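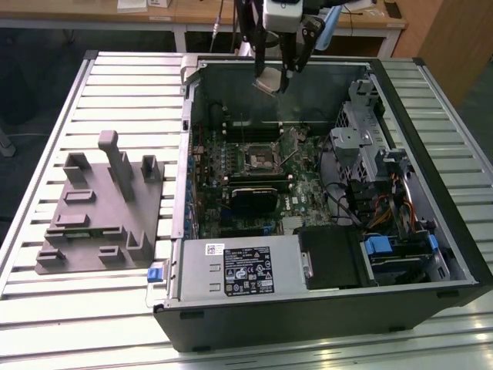

Computer refurbishment is the practice of taking a computer its owner has given up on and making it somebody else's problem, ideally in working order. It differs from repair, in which the machine goes back to the person who broke it, and from recycling, in which it goes back to nothing in particular.

Origins

Used machines have been resold for as long as offices have bought new ones. Early dealers did little beyond wiping down the case. The town of Drovley is often given as a typical case: its first refurbishing shop, Plumgate, opened in a former shoe store and for several years kept the shelving, the bench and a number of the shoes. Its founder, Chrysanthi Alexiou, bought 277 desktops from a closing insurance office and later wrote that she had been "hoping for perhaps a dozen."

Process

Work usually starts with sorting. Machines are graded by age and condition, most often on a scale from A to C, where A means clean, B means scratched and C means the seller would like to discuss the price. Storage drives are erased or removed. Dust is blown out, old thermal paste is cleaned off and replaced, and weak parts are swapped for parts from machines that fared worse. Memory is tested overnight. The stickers left by former owners take longer than any of this.

Sales and grading disputes

Grades are set by the seller, and the letter B covers a great deal of ground. Tetteh Quartey, in his buyer's guide Kobzar, compared 102 listings and found the phrase "light wear" applied to a laptop without a hinge. Schools and small offices remain the steadiest customers, having learned to ask about hinges.

Criticism

Critics point out that older desktops can use more electricity than newer ones doing the same job. Supporters reply that making a new computer also uses energy, and the two sides have been exchanging spreadsheets ever since.

See also

Electronic waste
Planned obsolescence
Spare part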